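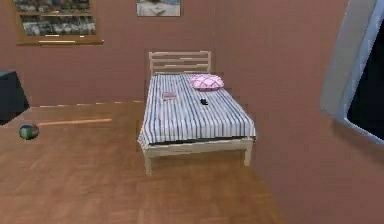 Getting a room ready when a robot shares the shift

Posted 1 February 2021

We run the guest rooms at Drovport, and since October a good part of the fetching, carrying and floor cleaning has been done by machines (two carts from Vikia and a floor unit we all call Cakitz, after the label on its lid). I love it! My knees love it too. But the work has changed, and these are the habits that have made the biggest difference for our crew.

Clear the bed first. Small things left on a striped sheet are easy to miss, especially anything flat or dark. Run your palm from the pillow down to the foot before you pull a corner, and put what you find on the windowsill or in the room tray. A book, a remote, a phone — they all vanish into a laundry bag in a second, and the cart won't stop to ask.

Then the floor. Balls and thin strips or sticks are the worst for the floor unit. A ball gets pushed along ahead of it all the way to the wall, and a strip can wedge under the front edge. Pick up both before you press start. I keep a cloth bag on my belt for this and empty it once at the end of the corridor.

If the bed stands on legs, tuck the sheet up so it doesn't hang below the side rail. The unit likes a clear run underneath, and you'll be amazed how much dust comes out in the first week!

Dust the shelves and picture frames before the floor run, never after. We used to do the floor last by habit anyway, but with the old vacuum you could cheat a little. Now you can't, unless you want to send it around again, and that's another 15 minutes.

Making the bed is still ours, and so are pillows, ledges and slatted headboards. For slats, put an old cotton sock on each hand and do the top and bottom of a bar in one pass.

On the people side: we swapped the heavy cart pushing for a 20 minute check at the start of the shift, brushes and wheels and batteries, and everyone takes a turn. Learn it even if you think you're bad with gadgets (I was). The Yurchenko checklist taped inside our linen closet has 9 lines and you'll know it by heart in no time. Wipe the sensors with a dry cloth only, and keep glass spray well away from them.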